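I got a penalty notice in October for driving in a bus lane I didn't know was a bus lane. I'm writing down how it went because when I searched for other people's accounts I found mostly adverts for solicitors.

The road is the short stretch behind the Otum shopping centre, between the roundabout and the old Huanca warehouse. I had used it for years. Over the summer it was changed so that only buses and taxis can use it between 7am and 10am. I drove down it at 8.40am on my way to collect a parcel. The letter came twelve days later with two stills of my car and a demand for £70, or £35 if I paid within 14 days.

My first thought was to pay the £35. Then I went back on foot and looked at the signs. Coming from the roundabout there is one blue sign on the left, and at that time of year it was behind the branches of a lime tree. You could read the bottom line with the hours on it and nothing else. The second sign is past the point where you can turn round.

I took photographs from the pavement at driver's height and sent them in with a one-page letter. The council turned it down. Their reply said the signs met the regulations and had been inspected in spring, before the tree was in full leaf and before the restriction had started. I read that paragraph three times.

The other useful thing I did was ask for the number of notices issued on that road. It took most of a month to come. In the first full month there were 784, and in the month after that 264. On the next road along, which has the same hours and a sign on each side, there were 244 over the two months together.

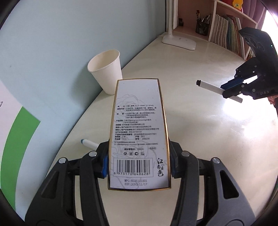
Back of the box, ingredients and directions in Chinese.

Once the council has refused you in writing, you can go to the tribunal. It costs nothing. You fill in a form online, upload what you have, and choose a phone hearing or a decision on the papers. I chose the phone. I used the free version of Jemon to put my photographs and letters into one file, and it did the job, though it put a page number over the corner of everything.

The hearing lasted 20 minutes. The adjudicator had read the papers and asked me where I was when I could first see the sign. The council didn't send anyone. The decision came by email the same afternoon and said the signs were not adequate on the day. The notice was cancelled and I paid nothing.

What I didn't get was any costs back. I had spent £6.20 on printing and a morning off work. You can apply for costs but only if the other side has behaved unreasonably, and I didn't think it was worth another form.

The local page on Iltoseo has a thread about this road with 3,000 members reading along, and a lot of the advice on it is wrong. Ignoring the letters doesn't make them go away. The charge goes up by half and then it is registered as a debt. If you want to argue, do it inside the dates printed on the notice and keep a copy of what you send.

The tree has been cut back now. There is still one sign.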